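Front brakes, finally
Posted Aug 22, 2022

The squeal started on the hill coming down into Tisley, only on the last bit before the stop sign, and only when the car had been sitting overnight. I ignored it for a while. Then it started doing it in the grocery store parking lot, and people looked up, so I put brakes on the list.

I have done pads before on two other cars, so I knew what I was getting into. The shop on Villalba Road quoted me a price that was fair enough for the area, but it was more than I wanted to spend on a job I can do myself with a jack and a free morning. I ordered a front set from Distside instead. They came in a plain box with the pads in one bag and the small hardware in another. No instructions, but there never are.

Before I bought anything I pulled the left front wheel and had a look. The outer pad still had some life in it. The inner one was almost down to the wear tab, which explained the noise. When the inner pad goes that much faster than the outer, it usually means the slide pins are sticking, and one of mine was. It took a lot of twisting to get it out, and the grease on it had turned to something like brown wax.

I put the wheel back on and drove as little as I could until the parts showed up.

The work itself I'll go through quickly. Loosen the lug nuts while the car is still on the ground. Jack it up, put it on a stand, wheel off. Two bolts hold the caliper on mine, and only the bottom one has to come out if you want to swing the caliper up out of the way. I took out both, since I wanted to get at the pins. Hang the caliper from the spring with a piece of wire or a bungee cord. Don't let it dangle by the brake hose. 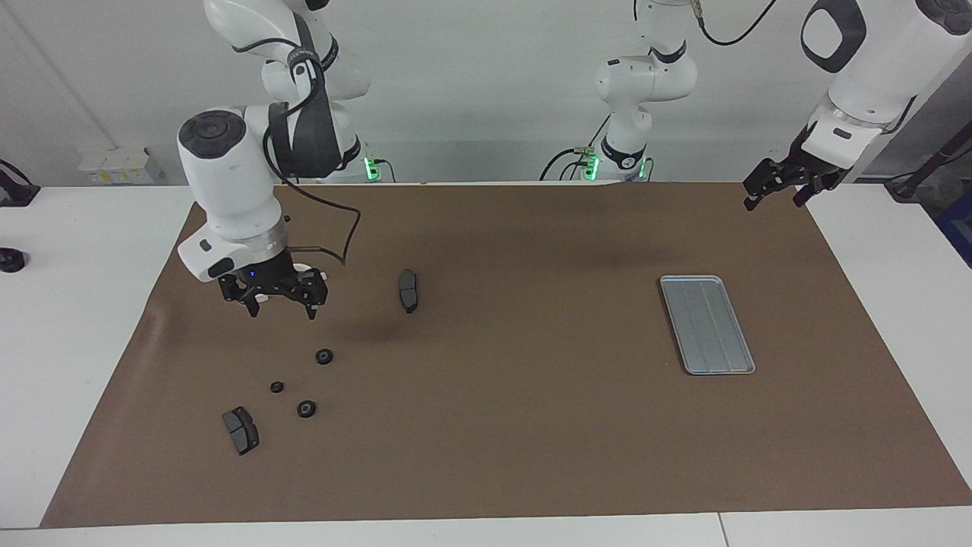
Laying the parts out is the step I used to skip, and I've stopped skipping it. Brake parts are small and dirty, and half of them look alike until you try to put one where it doesn't go. I like a big sheet of something brown and papery on a white table, with the sheet covering most of the top and a strip of table left showing along the near edge. Dark smudges on brown paper don't bother anybody, and a dark gray pad shows up well against it. I also like to see a pad set down with its long side running toward the back of the table, and I've started doing the same with mine, all of them pointing one way, with plenty of paper between them. Then I write on the paper next to each one where it came from: left inner, left outer, and so on. When the job is over the whole sheet gets folded up with the dirt inside it.

The clips are where I lost time. Mine were rusted into the bracket and the new ones would not sit flat. I ended up taking the bracket off, which I had hoped to avoid, and going at the seats with a wire brush and then a small file. The bracket bolts were very tight. I used a breaker bar and my full weight on the left side, and on the right side I used the breaker bar, my full weight, and some penetrating oil that I left on while I ate a sandwich.

Once the rust was off, the new clips snapped in the way they should. The pads slid in by hand. If you have to hammer a pad into its bracket, something is wrong, either paint on the ears of the pad or rust behind the clip. I have hammered them in before, on an older car, and that set wore crooked.

The pins got cleaned with brake cleaner and a rag, and I ran a rag through the bores too, twisted up to a point. New silicone grease, a thin coat. One of the rubber boots had a small tear and I replaced it with one from the hardware bag. The other boots looked fine and I left them alone. I did put the spares in a sandwich bag in the glove box, where I will forget about them.

To push the piston back I used a C-clamp and the old inner pad. Go slowly and keep an eye on the fluid reservoir. Mine came up to about half an inch below the cap and stopped there. If somebody has topped yours off at an oil change it may run over, and brake fluid takes paint off, so put a rag around it first.

I did not change the rotors. There is a light groove near the outside edge on the right one, but I can barely catch it with a fingernail and the thickness was still well inside the limit. I'll check them again in October when the winter tires go on.

After everything was back together I pumped the pedal until it was firm, before moving the car at all. Then I went out to the long empty stretch by the Trestelari warehouse and did 10 stops from moderate speed, without coming to a full halt, with some driving in between to let things cool. There was a smell the first few times. It went away on the drive home.

So far no squeal. I've been down the Tisley hill every morning this week and the pedal feels better than it has in a long while, a bit higher and less spongy. I suspect most of that is the pins and not the pads.

Tools, for anyone who wants the list: jack and stand, lug wrench, torque wrench, breaker bar, a socket set, a big C-clamp, wire brush, flat file, brake cleaner, silicone grease, penetrating oil, rags, gloves, and a roll of wide brown paper. The paper is the cheap kind sold for covering floors when you paint. I've had the same roll for years and there is still a lot of it left.

The rear brakes are drums. I haven't looked at those yet and I'm in no hurry to.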